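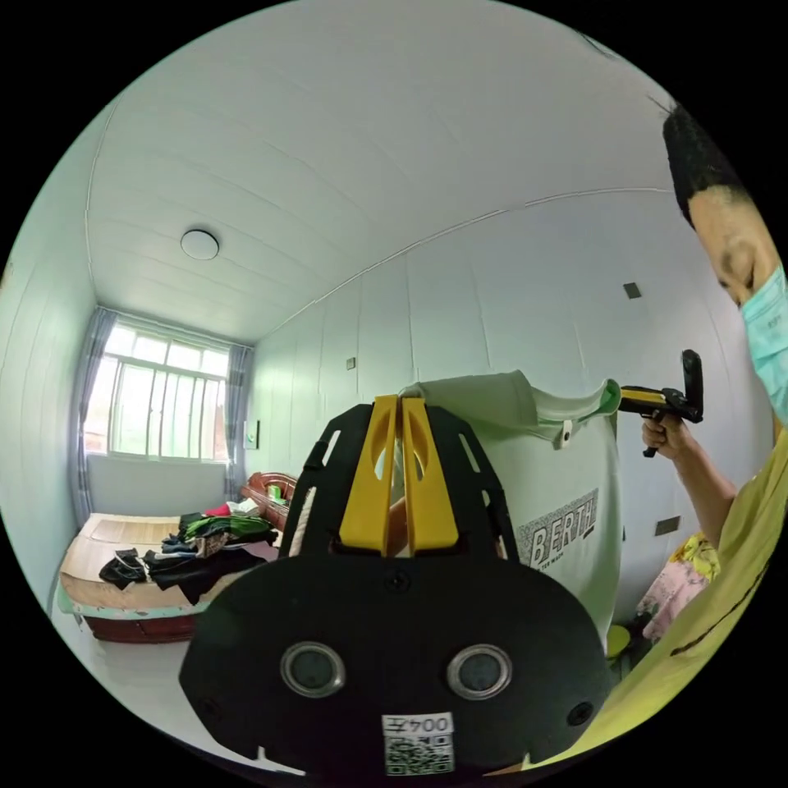

Lorraine Trevaskis asks whether it matters which way up a T-shirt goes before folding, as she has always gone print side up and her stacks lean. It matters a lot! Print side down, every time, for the fold we're learning in this unit. If you've been folding the other way for years your hands will argue with you for a day or two. Let them.

Prera Home Skills
Unit 2: T-Shirts, Folded on the Bed
Course notes, to be read before the practice hour

Topics: picking up from the pile / laying flat / the Jullemholm fold / stacking and standing / problem shirts

Why the bed

Most folding guides assume a big clear table at hip height. Most homes don't have one to spare, and the bed is usually the largest flat surface going. It has faults. A mattress gives under your hands, a crinkled sheet grabs at jersey, and you end up bending more than you'd like. But a bed is wide enough for an open shirt and the unfolded pile together, and the clothes have very likely been dumped there anyway. So we work with it.

Pull the top layer reasonably straight first. It doesn't need to be hotel straight. A woven mat makes a lovely base, because it's firmer than a sheet and a shirt slides on it when you want to turn it. Push the pile to the far end, under the window or up against the headboard, and keep the near half for yourself. Please don't put finished shirts down next to the pile. I've watched a whole stack get swallowed that way, and I'm including my own.

Picking up

Take one shirt by one shoulder and lift it clear of everything else. All the way up, hem off the bed. Let it hang for a second, then find the other shoulder seam with your free hand. Now you have both shoulders and gravity has already taken out most of the twist. Give it one good snap.

Some students like to find the hem first and work upward. With a heavy sweatshirt I'd agree. With a thin T-shirt the hem tells you very little, as it's the same all the way around, and you can travel a long way along it before meeting a side seam. The shoulders are better landmarks. There's a seam, there's the collar right beside it, and the collar keeps its shape when the rest of the shirt has given up.

If the shirt comes up inside out, turn it now. You'll be tempted to leave it for later. You won't do it later (I never do).

Terms we'll use

Shoulder point: where the shoulder seam meets the sleeve.
Collar line: straight across from one side of the neck opening to the other.
Drop line: an imagined line from the middle of the shoulder seam straight down to the hem. A shirt has 2 of them, and the whole fold depends on their being parallel.
Body panel: everything between the drop lines.

Laying flat

Lower the shirt print side down with the collar away from you. Hem touches first, then let the rest follow as you move your hands forward. Done slowly, it goes down almost without a wrinkle, and I still find that satisfying after all these years. Then smooth from the middle outward with flat palms. Two or three passes will do.

Check the side seams. On older shirts they often spiral around toward the front, which comes from how the fabric was cut and knitted. Ignore the seams on those and go by the shoulders. A shirt that has twisted in the wash for years isn't going to square up because you tugged at it.
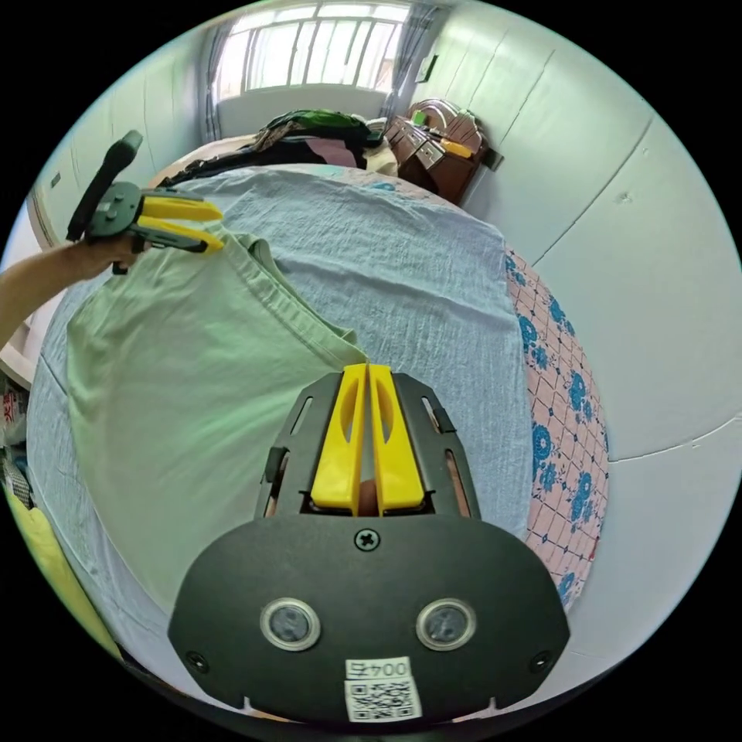
Getting the shoulders level is the part to take time over. Pinch the fabric at the collar and at the shoulder point and draw them gently apart until the seam between them lies straight. Do the other side. Then look down at the hem: if one corner sits lower, the shirt is tilted, so go back up and adjust at the shoulder. Don't pull on the low corner. You'd only be stretching the jersey, and it springs back the moment you let go.

Folding with a partner is great fun and I recommend trying it once in the practice hour. One person holds the collar and shoulder while the other straightens the body and brings the hem around. You do have to talk to each other. "Yours" and "mine" are enough.

The Jullemholm fold

1. Fold the left side in along its drop line. The sleeve will stick out across the back.
2. Turn the sleeve back so that it lies along the folded edge.
3. Same on the right. You should now have a long strip with the collar centered at the top.
4. Bring the hem up to just short of the collar line. Leave a gap the width of two fingers.
5. Fold in half again for stacking, or in thirds for standing in a drawer.
6. Flip it over. The print is now on the outside, and you can tell your shirts apart.

Step 4 is where people rush. Without the gap the collar gets trapped in the fold and makes a lump, and lumps are what make stacks lean. (Lorraine, I suspect this is half of your trouble!)

Stacking or standing

Stacks suit open shelves. Standing suits drawers, provided the drawer is fairly full – a half-empty one lets everything slump forward. Measure the inside height of your drawer before deciding between halves and thirds. If you share a dresser, agree on one fold and stick to it.

Problem shirts

Very thin jersey: fold around a piece of stiff card, then slide the card out.
Big stiff prints: keep the fold lines outside the print if you possibly can. A crease through lettering can crack it over time.
Children's sizes: skip step 5 or you'll have a cube.
Long sleeves: in step 2 turn the sleeve back and then down, so the cuff ends near the hem.
Tank tops: roll them. Life is short.

How good do you need to get?

Sandro Villa kept a tally through his first year on the laundry floor at Hapeta and passed 2,000 shirts before he stopped writing it down. He says the fold felt natural after the first 700. You won't need anything like that many. One ordinary household pile, done slowly with these notes propped open beside you, will get your hands most of the way there, and the second pile goes so much better that you may find yourself hunting for things to fold.

For the practice hour

Bring six T-shirts, at least one with a print and at least one you consider hopeless. Clean, please, but don't iron them. We start at 10 a.m. in the upstairs room at Ultulgate and fold until noon with a break for tea. If you finish early, try your last shirt with your eyes shut, going by seams alone.

Unit 3 covers fitted sheets. Bring a double if you have one, and wear sleeves you can push up.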